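The Bednarek Three-Seat Sofa in Heather Gray

From Grereo Home, Rurnwood showroom and online
Item number 3371
Delivered price: $1,823

We have been selling the Bednarek for a good long while now, and it is still the sofa we point people to when they come in with tired feet and a list of complaints about the one at home. It's wide, it's low enough for short legs, and the seat is one long flat cushion from arm to arm, so there is no crack down the middle for the remote to disappear into. (We've all lost a remote that way. Some of us have lost a sandwich.)

That flat seat has turned out to be handy for something we didn't have in mind when we first ordered it, and it's the thing customers write to us about most: folding laundry. A bed is too soft and too far from the television, and the kitchen table always has something on it. A firm, level seat with a bit of grip in the weave lets you lay a shirt down, smooth it with the flat of your hand, and have it stay where you put it while you bring the sleeves in. Jerseys and polo shirts with collars are the real test, and they do very nicely.

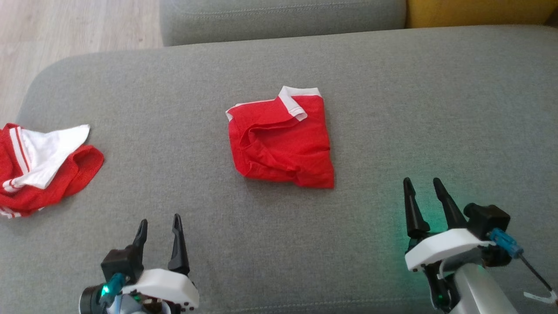
Will the fabric pick up color from red or dark clothes?
Dry clothes are no trouble at all. Damp ones are another matter with any light upholstery, so let new reds and dark denim dry all the way through before you set them down, and if a little dye does transfer, blot it with cool water and a white cloth the same day.

The cover is a woven fabric in a heathered gray, light enough to keep a small room from feeling heavy and flecked enough that it doesn't show every crumb. It goes with pale wood floors beautifully, and it's a forgiving background for a bright pillow or two. Mustard is our favorite with it, though we sell a fair amount of rust and dark green as well. Pillows are sold separately, and you'll find them on the Varnus page along with the matching throws.

The arms are rounded and padded all the way down the front, which makes them comfortable to lean on and kind to hips and knees when you're coming around the corner with a full basket. Beverley Doolan in our showroom likes to tell people to sit sideways with their back against the arm before they decide anything, and we'd say the same. Bring a book. Stay as long as you like!

Care is simple enough. Vacuum the seat with the soft brush every week or two, more often if you have a dog that sheds, and turn the cushion over once a month. Lint from cotton T-shirts comes off with an ordinary clothes roller. Please don't put the covers in the dryer, even on low, as the fabric will shrink and the zipper will never quite close again.

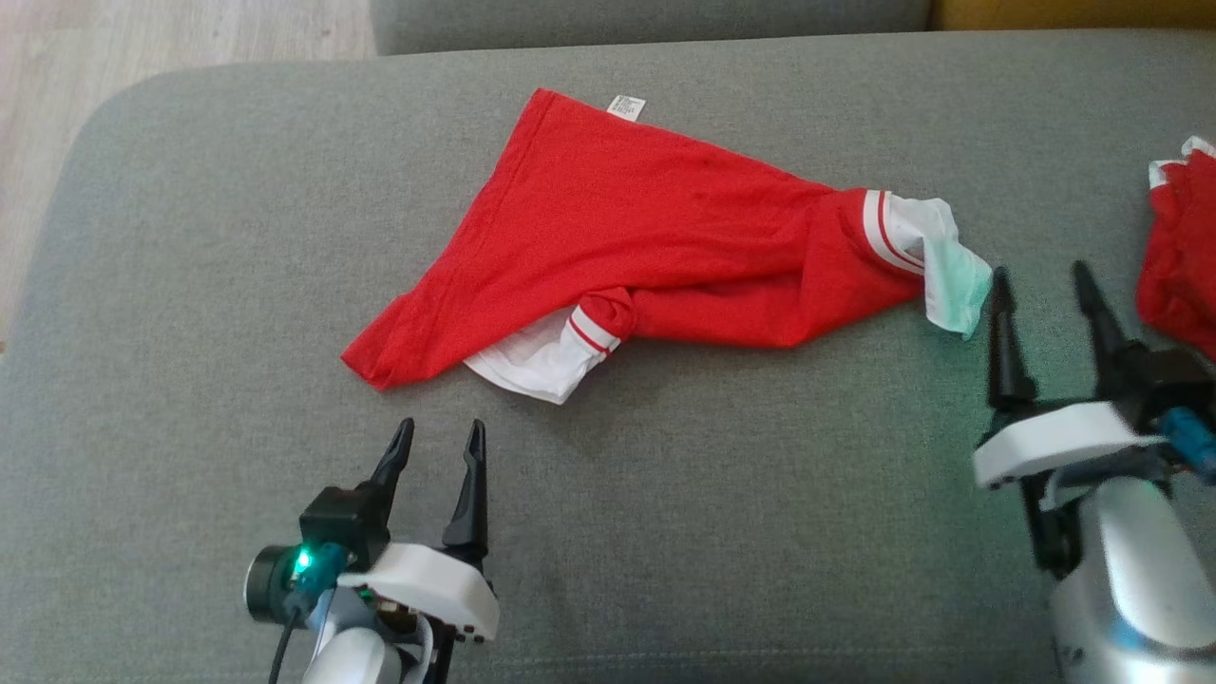

Myrtle Iwasaki wrote in to say that she does all the family's shirts on hers, turning them right side out on the seat first and folding them afterward, and that her only wish is for a slightly deeper cushion so the bigger sizes don't hang over the front.

We passed that along to the workshop, and a deep-seat version is planned for June. It will come in the same gray, and we'll add it to this page once we have one on the floor.

Delivery within 17 miles of the Rurnwood store is included in the price, and that covers carrying the sofa in, screwing on the legs and taking away the packaging. Farther out, call us and ask for Farhad Tehrani, who books the truck. Please measure your doorway and any turns in the stairs beforehand. The legs come off, but the arms do not.

Fabric swatches are free and go out by regular mail.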